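Clear storage canisters, the tall Kirnthorpe ones: are they worth it?

I have been suspicious of clear plastic canisters since the first set I owned, which went yellow in a year and smelled of cumin until I threw it out. So when Temitope Sani, who I share a pantry wall with in our divided old house, told me she had swapped everything over to the tall Kirnthorpe canisters and would never go back, I nodded and changed the subject. Then in March my flour got moths. I bought a set.

The set is sold by Brinudach, an online shop that seems to stock nothing except things to put other things in. Mine came to 73 dollars with postage, for a mix of sizes. The listing goes on about freshness and "pantry harmony", whatever that might be. I wanted to know whether the lid stays on and whether I can get a scoop in.

First, the lid. It screws down with a reasonable bite and there's a thin silicone ring inside it. I filled one with rice, turned it over and shook it above the sink, and lost nothing. I filled another with icing sugar, did the same, and had a faint dusting on my sleeve. So it's good enough for grains and beans, and I'd want something better for anything powdery. Brinudach calls the lid airtight. I would call it snug. My crackers were soft after a fortnight, which was no better than they managed in their own packet with a peg on it.

Second, the shape. Tall and narrow looks lovely in a row and is a nuisance in use. A standard measuring cup goes in for the first third or so, then your knuckles hit the wall and you end up tipping. Tipping is fine with lentils. It's less fine with cocoa, and I've got the stained tea towel to show for it. If your shelves are deep, short and wide would serve you better, and the Cavley tubs I had before did that job for less money. They were ugly and the lids cracked, but I could reach the bottom of them with a spoon.

Third, the plastic. The shop photos look like glass. Mine don't. They have a slight cloudiness that didn't come off with vinegar or with dish soap, and I've decided it's just the colour of the things. You can tell black beans from chickpeas across the room. Telling plain flour from self-raising is beyond any clear container and you'll need a label anyway, so I'm not sure how much the clearness is worth. Light gets at the contents too. I've moved my spices back to tins.

Washing up: by hand, warm water, bottle brush. The base has a tight corner where seeds lodge, and I've had to go after poppy seeds with a skewer. The ridges near the rim hold a bit of grime as well. The leaflet says top rack only for the dishwasher, and I haven't been game to try.

On size, the small one is listed as 500 grams of rice. I weighed it on my kitchen scale and got 543 in, packed right to the lid, so credit where it's due. The empty weight is 163 grams, light enough that a nearly empty canister tips if you brush it with an elbow. Full ones stay put.

I do one thing with all of them now, whatever the brand, and that's keep a date with the food. If you decant and bin the packet, you lose the best-before, and a tall canister makes it worse because the old stuff sits at the bottom while you pour new stuff on top. Empty it right out before you refill. Temitope tells me she does this. I have seen her quinoa and I have doubts.

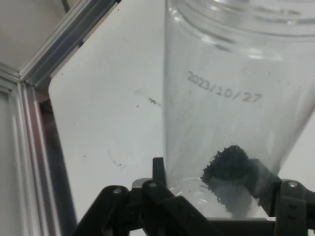 Can you write the date straight onto the plastic?

A grease pencil works and wipes off with a dry cloth, while permanent marker needs rubbing alcohol and left a shadow on one of mine.

For comparison I borrowed a glass jar from the Ho range, similar height, clamp lid. It seals better, it doesn't hold smells, and it costs nearly twice as much. It's also heavy enough that I wouldn't want it above head height. For coffee I'd pay for the Ho. For a big bag of rice on a high shelf I'd take the Kirnthorpe.

Three stars out of five. I'm keeping the set for dried beans, rice and popping corn, and the moths haven't been back, though I also scrubbed the cupboard and threw out the flour.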